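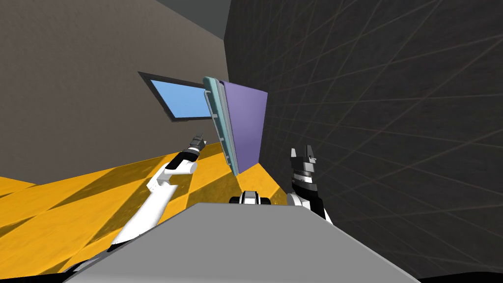 View from the top of the base in the simulator, both arms up, door panel in front.

Workshop tips: practicing a door before you build it

Our shared workshop at Kornatthorpe has a two-armed robot on the bench list this year, and the first job we gave it was opening a door. Marisa Zanetti did the simulation and I did the woodwork. These are the notes we kept, tidied up for anyone trying the same at home.

Start with the room, and keep it plain

You need a floor, two walls and a door. Give each one a different color. Ours has a yellow checkered floor, a brown wall with a window and a very dark wall to the right, and the door is purple in a pale frame. It is ugly, but you can tell at a glance which surface you are looking at when the view is tilted. The large floor squares also help you judge how far the base has moved.

Measure the real door first

Take the width at the top, the middle and the bottom. Old doors are seldom square. Write the numbers on masking tape and stick it to the door itself, so the tape measure and the computer don't end up in different rooms. Our practice door is 1435 mm high, which suits a low bench robot, and it leaves a gap of 7 mm at the bottom. If your floor has a threshold strip, model that too.

Put a view on the base

The usual view from across the room looks nice and hides most of the trouble. Add a second one low down on the body, looking up past the arms. You lose the bottom of the picture to the flat top of the base, but you see both grippers and the door together. Turn shadows on. A shadow on the floor is a quick way to tell how high an arm is.

Mind the second arm

Gaetano Vitale spent an evening on a fault that was only the right arm touching the wall while the left one did the work. Pick a parking position for the idle arm and save it by name. Check it again every time you move the base, even a little. We keep 88 mm clear on the wall side – less than that and the elbow catches on a wide turn.

Building the practice door

Use a light panel. A hollow offcut is fine, and it does less harm if it swings back. Screw the frame to a wide foot and weigh the foot down with two bags of sand. Fit the hinges with the pins loose at first, hang the panel, then tap the pins home. Rub a candle along the latch side if it sticks.

For the handle, choose a lever before a knob. Wrap it with one layer of cloth tape for grip. Two layers made ours too thick for the fingers to close properly.

First runs

Slow everything down. Marisa ran 500 tries on the computer before we let the real arms near the panel, and we still set the speed to the lowest step. Keep one person at the stop button who has no other job. Dorothy Mottram has asked me to add: tie back long hair and take off lanyards.

If the door binds, stop and look at the hinges before changing any code. Ours had dropped on the top screw. A matchstick and a dab of wood glue in the hole fixed it.

Storing it

Lift the panel off and stand it against a wall with the handle side up. Keep the pins in a jar, labeled. The sand bags live under the sink.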